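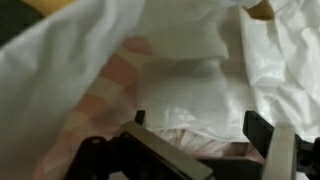 Sorting floor, month six with the arms

morven gourlay
Jun 29, 2025
We've had two arms on the mixed textiles line at Judden since January and I love them! They do the first pull from the pile, and we do grading and repairs. My shoulders feel ten years younger – I used to go home and lie on the floor. Up to 2,000 pieces a shift now and I still have the energy to cook.

baler_bob
Glad for you, but what happened to the people who did first pull? At Irnusitz they "moved to grading" for a month and then the hours got cut.

morven gourlay
Fair question. Two of ours went to grading and they're still there, same hours. Pay went up a step too.

lintpicker
How does it do with plastic mixed in with the cloth? Ours grabs the bag and leaves the shirt.

morven gourlay
Thin shiny stuff is its worst subject lol. Işık on our shift tags every bad grab and it gets better week by week. I had 754 tags in my first month!

baler_bob
So you're training it for free.

Işık
Not free, tagging is paid time. Meris tried to make it a break job and we said no. Get that in writing before yours start.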